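洗濯物たたみ、機械に任せられる日は来るのか 現場の人に聞く

水曜の午後、Flirnvilleの事務所で一時間ほど。相手は家事代行のMarinhoで衣類まわりを長く見てきた人。名前は出さない約束。いきなり本題から。

「結論から言うと、まだです。まだなんだけど、去年とは話が違う」

何が違うのか。去年まではタオルだけだったそうだ。四角いものを四角くたたむ、それだけ。今はズボンもTシャツも課題に入っている。Prarurportの現場で試したFendexの試作機は、一回のテストで衣類300点。うち36点は人がたたみ直し。

「36って少なく聞こえるでしょう。でもお客さんの家でそれをやったら、苦情の電話が鳴りっぱなしですよ」

時間の話も。Tシャツ一枚に4分。人間なら数十秒で終わる。急いでメモしたので聞き返したが、やはり4分とのこと。

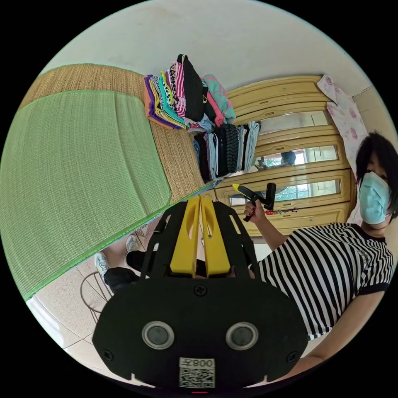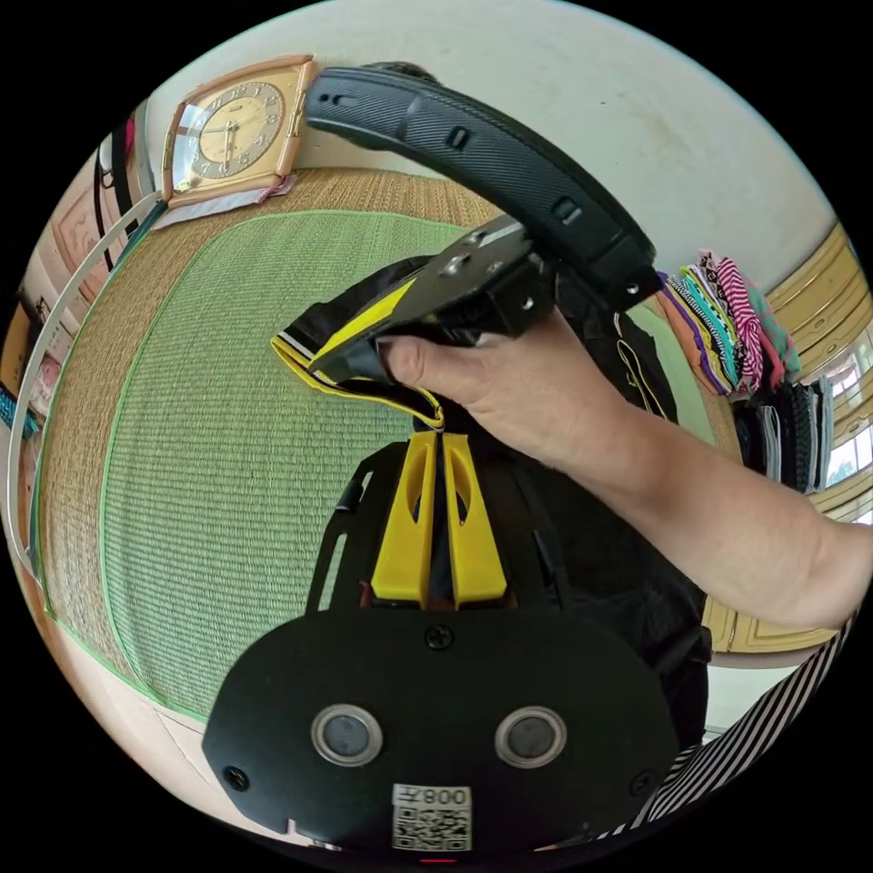 ござの上での作業。たたんだ服は山にして脇へ。

難しいのはたたむ動作そのものより、その手前だという。丸まった服のどこが襟でどこが裾か。裏返しの袖。くっついた靴下。

「人は触りながら考えてるんです。つまんで、ちょっと振って、あ、これ裏だなって。そのちょっと振るが、機械にはえらく難しい」

あと素材。黒っぽい服が重なると境目がわからなくなるらしい。薄手のものは二枚いっしょにつまむ。これは人間もやるけど、人間はすぐ気づく。

では店の仕事はどうか。棚の補充や品出し。こちらのほうが先に来る、と即答だった。箱は形が変わらないから。ただ、崩れたた山を直すとか、お客さんが違う棚に戻した商品を見つけるとか、そういうのはまだ人の仕事。

動作の記録は今の時点で674本。多いのか少ないのか、と聞くと笑われた。

「全然足りない。家ごとに、たたみ方が違うんだから。うちの実家なんか靴下は結ぶんですよ」

仕事がなくなる心配は？ 少し間があって、「腰が痛い日だけ代わってほしい」。スタッフの間でも同じような声が多いとのこと。全部取られると思っている人はあまりいない。むしろ早く来いと言われるそうで。

値段については聞けず。次の予定があるとのことで、ここで時間切れ。続きは来月、Prarurportの現場を見せてもらってから書きます。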